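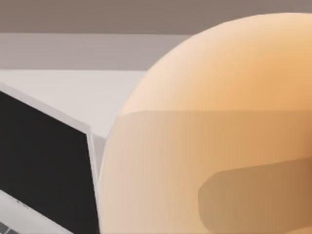
Produtine opens up its close-range planner

Anyone who has spent an evening watching a simulated robot creep up on a laptop and then lose its nerve in the last stretch will be glad of the news from Produtine, which on Friday put out the third release of Bilari, its planning and perception package for tabletop arms. The earlier two went only to partner labs. This one is free for anybody to download, and it comes with the whole set of 311 simulated desk tasks the team has been working against since the spring.

The big change is in what the software does when something large and close blocks most of the camera's view. Older versions threw away their picture of the desk as soon as the laptop was mostly hidden, and then had to back the arm off and look again (a slow business, as anyone who has sat through it will tell you!). Bilari now holds on to its last good estimate of where the screen and the base are, and keeps correcting it from whatever sliver of edge is still in sight.

"We used to treat those views as garbage and skip them," said Carla Tannous, who leads the perception work. "Then Saadet sat down with the logs one afternoon and found that a good piece of our failures began right there, so we stopped skipping them and started learning from them."

Saadet Toprak, who wrote most of the new planner, said she is fondest of a smaller feature, a replay tool called Cisar that lets you stop a run at any step and see which path the arm was weighing up and which ones it had already given up on. She built it for her own use over a couple of weekends, and was a little surprised when the rest of the office began leaving it open all day.

Of the 311 tasks, 71 involve a laptop, and the team says those are still the hardest of the lot, mostly on account of the hinge. Plain dark screens give the depth estimator trouble too, and a fix for that is planned for the next update.

The release runs on an ordinary desktop computer with a decent graphics card. Khoury, the company's older control library, will go on getting bug fixes until September, and there is a short guide in the download for people moving their projects across.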